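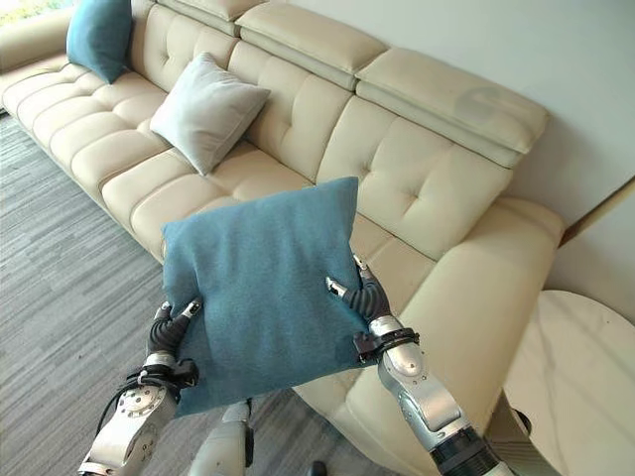 Reading out loud to grown-ups

Home Posts Books Soup About me
Search this blog Go
6 min read

So I've been reading to my friends. Out loud, whole novels, a chapter or two at a time, and I'm a bit obsessed with it. It started when Unnur Toft had her eye surgery and couldn't look at a page for weeks. She asked if I'd come over and read her the rest of the mystery she was stuck in the middle of (she'd left off right before the inquest, poor thing!). I said sure, and then I got to her kitchen and discovered that I'm terrible at it.

I raced. I ran out of air. I gave the vicar a voice in chapter nine and by chapter ten I couldn't remember what it was, so he came out as a sort of pirate. Unnur laughed so hard she had to hold a napkin over her eye patch.
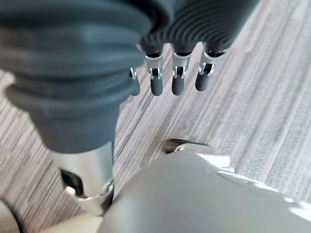 Photo: Elli Laitinen

What helped most was slowing way down. It feels silly at first, like you're talking to someone on a bad phone line, but listeners need that extra second to see the room you're describing. I also gave up on voices. Now I just pitch the women's lines and the men's lines the same and let the words do the work. The one exception is a grumpy ferryman in the book we're on now, and I will not be taking questions about my ferryman.

The other thing is water. Not tea, and definitely not anything with milk in it. I tried honey, throat candy, all of it, and plain water from the tap beats everything. Keep it where you can reach it without losing your line.

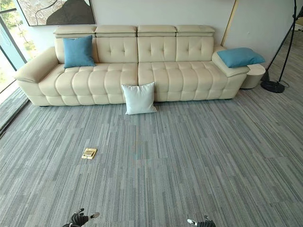

Picking the book is harder than reading it. Something I loved alone can fall flat in company, and long landscape passages are murder after dinner. Short chapters are good, and lots of talk, and one person everybody can dislike together. You want people comfortable, too, but there's a limit. Give me four headrests in a row like those and I'd lose the whole audience by page three! At Unnur's it's kitchen chairs, and they stay awake for the murders. Elli Laitinen likes ghost stories and I can't stand them, so we take turns choosing and I read hers with all the lights on.

Our longest so far had 56 chapters. It took almost seven months, with a break when I lost my voice and another when Elli moved. I cried at the last page and had to pass the book across the table so she could finish it.

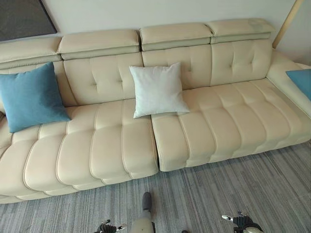

WULLOLARD, June 2019 – Adding a bit to this, as a few of you wrote in asking how to start. Pick one person. Pick a short story, something you can get through in one sitting, and read it by yourself first so the odd names don't trip you up. Mark the places where you'll want to breathe – pencil is fine, I do little ticks.

And if you stumble, just go back to the start of the sentence and keep going. I skipped an entire page last week and Elli only noticed when a character turned up already married. We went back and did the wedding.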